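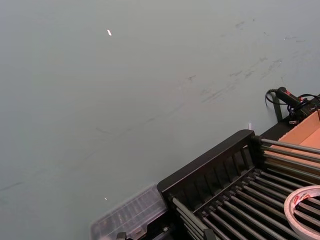

Several Drirnby owners have asked whether the rack can go straight on to a bare tabletop. It can, provided the surface is flat and dry.

4. Placing and loading the rack

4.1 Wipe the tabletop and let it dry. Lay a cloth if the surface marks easily.

4.2 Set the rack down with the slotted end panel furthest from you. Leave 30 mm between the panel and any wall or storage box.

4.3 Press each metal rod down into its slot at both ends.
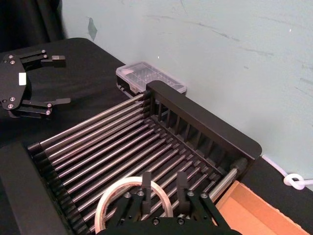
4.4 Run a hand lightly across the rods. Any rod that turns or lifts is not seated – press it down again.

4.5 Stand plates between the rods, heaviest first, starting at the end panel. Largest plate: 275 mm.

CAUTION: Do not lift the rack when loaded. Do not hold it by the rods.

NOTE: Small loose items such as rolls of tape can rest on the rods but should be removed before wet dishes are loaded.
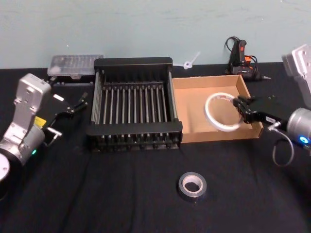 Kolář asks if a cardboard tray may be put underneath to catch drips. Use the Moltedix drip mat instead (part 188) – cardboard softens when wet.

4.6 Rinse the mat weekly in water no hotter than 40 °C.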